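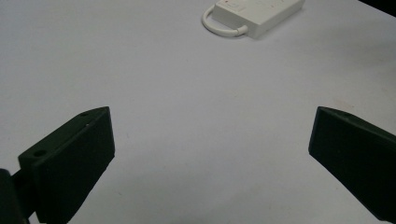 **News / Automation / Kits and services**

# Clisteo puts its hand-held gripper kit on general offer

Wednesday, June 12, 2019

Clisteo has opened orders for Plorura, a kit that lets a person record a task by hand so that a robot arm can be trained on it later. The kit has been with a small group of trial customers since the winter. Anyone can now buy it outright or hire it by the month.

A standard Plorura set holds 2 hand-held grippers, their cables, a recording unit and a licence for the software. The operator holds one gripper in each hand and does the job at a bench, and the recording unit stores the movement of the hands alongside the opening and closing of the fingers. Files can be checked on a laptop the same day.

Clisteo is selling a service next to the kit. Customers who don't want to do their own recording can send a written task and a box of parts to the company's workshop, where its own operators will carry out the work. The smallest order is 50 recordings of a single task. Larger orders go up to 2000, and anything beyond that is quoted separately.

Hema Thampi, product manager for Plorura, said most of the early requests had been for dull jobs. "People expect us to be asked for something clever. What they send us is plugs, leads, lids and trays. They want a hundred ways of picking up the same thing from a slightly different spot, and they want each one to be clean."

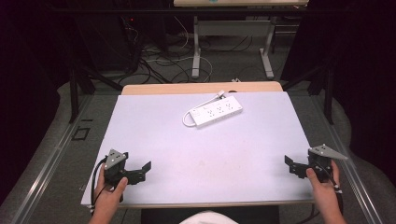

Household electrical goods are one of the first groups of parts the service will take, along with small packaging and hand tools. Items with a lead attached are priced higher than plain ones, as the lead has to be laid out afresh between recordings and seldom falls the same way. A power strip like the white one set at a diagonal on the board, with its cord looping out from one end, comes under the higher rate. Customers can ask for the starting position to be fixed or changed every time, and Clisteo says changing it adds nothing to the bill.

The fingers are sold as separate parts. They bolt on, and a worn pair can be swapped at the bench with a hex key. Clisteo will supply drawings to customers who want to cut their own, though it will only honour the guarantee on the gripper body if the replacement keeps to the stated weight.

Acharya, the packaging firm, was among the trial customers and has kept its set on hire. It used the kit to record the loading of shallow trays and reported that new operators needed a morning's practice before their files were good enough to keep. Its main complaint was with the cables, which it found too stiff for long sessions. Clisteo has since moved to a softer cable and says trial customers can have theirs replaced free of charge.

The other common complaint was about the software, which at first saved every session under a date and nothing else. The current version lets the operator name a task before starting and mark a recording as spoiled straight away – a small change, but one that Thampi said had been asked for by almost everyone.

Sales and repairs outside the company's own workshop will be handled by Vataver, which already looks after Clisteo's bench equipment. Vataver will hold spare fingers and cables in stock and plans to start half-day training sessions for operators in August. Places on these are included in the price of a bought kit and charged separately to those on hire.

The guarantee runs for 2 years on bought kits. Hired kits are covered for as long as the agreement lasts, with the exception of the fingers, which are treated as wearing parts. Prices are given on request from either company, and orders placed this month will be sent out in the order they are received.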